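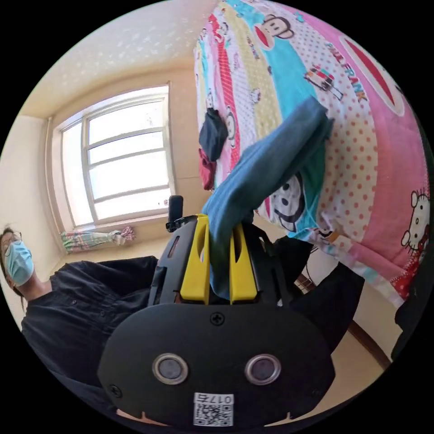
Search this site Search
Blog > Health notes > Testing
4 min read

Reading a spirometry report without a calculator

29 Nov 2021

My follow-up lung function test came back last week, and I spent an evening working out what the numbers meant. The report came from the Grandanbridge clinic. It is two pages, and the second page is mostly a graph. These are my notes, mainly so that I don't have to work it out again in December when the next one is due.

Three values matter for a first pass. FVC is the total volume of air you can force out after a full breath in. FEV1 is the part of that volume that comes out in the first second. The third is the ratio of the two, FEV1/FVC, given as a decimal or a percent depending on the software. Mine was printed as 67.

A ratio below 70 after a bronchodilator is the usual fixed cutoff for airflow obstruction. Many labs now prefer the lower limit of normal, a figure adjusted for age, height and sex. The two methods can disagree. The fixed cutoff tends to flag too many older people and miss some younger ones. My report gave both, in different columns, with the LLN column labeled in a font I needed glasses for.

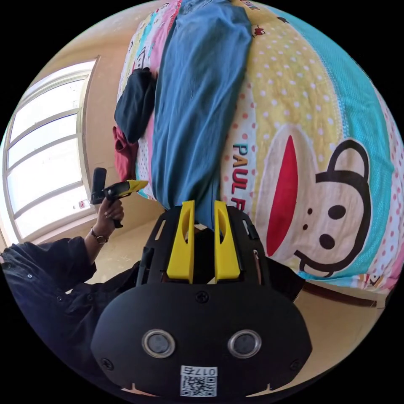
Next is the "percent predicted" column. It compares your result with a reference group, and 100 means you match the average for that group exactly. It does not mean your lungs are working at full capacity, and a value over 100 is not a mistake. I had this wrong for years.

Volumes are in liters on the Grandanbridge form. The older printout from Platero used milliliters, so an FVC of 3,000 on one is 3.00 on the other. I put both sets in one spreadsheet before I noticed, and the chart was useless until I converted the old rows.

Then the bronchodilator part. You blow, inhale the drug, wait around 15 minutes, and blow again. The pre and post columns should not be mixed when comparing visits. Post goes with post. Kerubo Owino, the technician, also wrote the time of my last inhaler dose in the margin. If that time differs a lot between visits, the pre values are hard to compare.

Last, the quality grade. Each session gets a letter based on how well the blows agree with each other. An A or B is fine. With a D, I would ask about a repeat before reading anything into the numbers. My 2019 test was a D, and I have now grayed it out in the spreadsheet.

I still don't follow the small-airway figure (FEF25-75). It moved a lot between my visits while everything else stayed flat. I have it on the list of questions for the next appointment, below the one about the spacer.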